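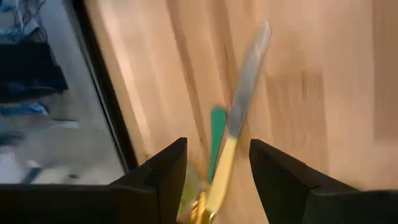
Wrist cam view, scissors between the fingers

Prendby wrote:
Gripper build is alive! Black fingers are on, chamfered tips and all, and the wrist camera streams to the old laptop in the workshop. I'm so chuffed with it. Scissors are a pig to hold though, all blade and slippy handle. Next job is tuning the wrist servo.

Gusix wrote:
Lovely work! That's a lot of blur on the blade. I'd drop the exposure before touching the servo.

Ayana Ejigu wrote:
Disagree, sorry Gusix. Shorter exposure hides the wobble and leaves it there. Slow the wrist first. I ran mine at 22 degrees a second all through July and it was a joy to watch.

Gusix wrote:
22! I'd be asleep. Bright room, good light on that table, the camera can take it.

Prendby wrote:
Going to try both tonight, camera first (sorry Ayana). Has anyone put rubber pads on the tips?

Ayana Ejigu wrote:
Yes, bicycle inner tube, superglued. Go for it!

Contact us | © 2020 Ellesau Makers Forum | Back to top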